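¿Cómo se le enseña a un robot a girar una rueda?

Piensa en la primera vez que abriste un grifo. Seguro que no leíste ningún manual: viste a alguien hacerlo, pusiste la mano encima y probaste. ¡Pues con muchos robots pasa algo muy parecido! En vez de escribirles una lista larguísima de órdenes, una persona les muestra la tarea una y otra vez, y el robot va guardando cada movimiento.

A eso se le llama enseñar por demostración, y hay dos maneras muy chulas de hacerlo.

De la mano

La primera es agarrar el brazo del robot y moverlo tú. Los motores se ponen «blanditos» y el brazo se deja llevar, como cuando alguien te coge la mano para enseñarte a escribir la letra G. Mientras tanto, el robot apunta en su memoria cuánto se dobla cada articulación. Luego puede repetir el camino él solo.

A distancia

La segunda se llama teleoperación. Suena complicado, pero «tele» quiere decir «lejos», igual que en televisión o en teléfono. La persona se sienta delante de una pantalla con un mando y, cuando mueve la mano, el robot mueve la suya. Si aprieta el gatillo, las pinzas se cierran. ¡Es casi como un videojuego!

Y a veces lo es de verdad, porque el robot puede vivir dentro de un ordenador. Eso es una simulación: un mundo dibujado con sus propias reglas para que las cosas pesen, rueden y choquen. Si el robot virtual da un golpe tremendo, se pulsa un botón y todo vuelve a su sitio.

En el taller Ganau trabajan así. Noelia Aranda maneja el mando y Demetrio Olmedo revisa las grabaciones. Para la tarea de la válvula, que es una llave que deja pasar o corta el agua de una tubería, Noelia hizo 60 demostraciones. Demetrio descartó unas cuantas en las que las pinzas resbalaban, y al final se quedaron con 50.

—Lo más difícil es colocarse bien antes de girar —cuenta Noelia—. Si llego torcida, la rueda se me escapa. El lunes me pasó tres veces seguidas y acabé muerta de risa. 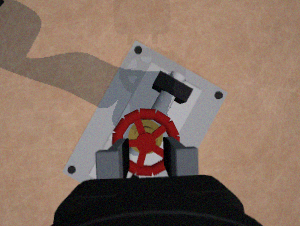 Las pinzas del robot, a los dos lados del volante rojo de una válvula, en la simulación.

Fíjate en las almohadillas negras de los dedos. Son la parte de dentro, la que mira hacia la rueda. El volante tiene cinco radios, como los de una bici pero muchos menos, y un dedo solo no podría sujetarlo bien.

¿Y por qué tantas demostraciones? Porque en cada una la válvula está un poquito girada o cambiada de sitio. Con una sola, el robot se aprendería un único camino de memoria. Con muchas, empieza a entender qué se repite siempre: acercarse, sujetar, girar y soltar.

Pruébalo en casa

Necesitas un tarro con tapa de rosca y alguien con ganas de jugar. Esa persona cierra los ojos y hace de robot. Tú le das órdenes solo con palabras: «más a la izquierda», «baja», «cierra los dedos». Después repetid el juego, pero esta vez guía sus manos con las tuyas. ¿Con cuál de las dos maneras se abrió antes el tarro?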